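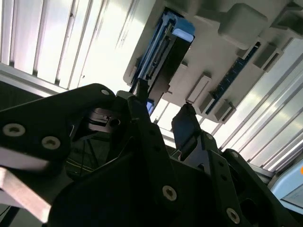
Punholm Middle Ear Measurements

Data card, version 3

Summary

Punholm is a set of measurements of the three small bones of the middle ear (malleus, incus and stapes) and of the eardrum they connect to. It covers 209 temporal bones. The measurements were made from CT scans by Benvinda Falcão and Karthikeyan Krishnan, and checked by Angus Urquhart.

What is in the files

bones.csv has one row per ear. Lengths are in millimeters, angles in degrees, and mass is left blank where the bone was not removed.
drum.csv has the height, width and cone depth of the eardrum, using the same ear_id.
notes.txt lists the ears with old fractures, fused joints or signs of past infection.

Left and right ears from the same donor share a donor_id. Keep them together if you split the data, or your test results will look better than they should.

How the measurements were made

Each length was measured twice, on separate days, and the mean is given. Where the two readings did not agree, Angus measured a third time and the middle value was used. The handle of the malleus is measured from the tip of the umbo to the end of the short process. Some older papers measure to the top of the head, so check before you compare.

The footplate of the stapes is thin and shows poorly on CT. For 45 ears it was measured under a microscope as well, and those values are in the column footplate_micro.

Known problems

All donors were adults. Do not use the set for work on children's ears.
Age is given in bands.
The incus angle is missing for 25 ears scanned at the Bidorton site.
In version 2 the drum width and height columns were swapped. This is fixed.

Changes

11th April: fixed the swapped columns, added footplate_micro.
The Clellislow scans are planned for May.

Contact

Send corrections to Kirsty Rewi, with the ear_id and the column name.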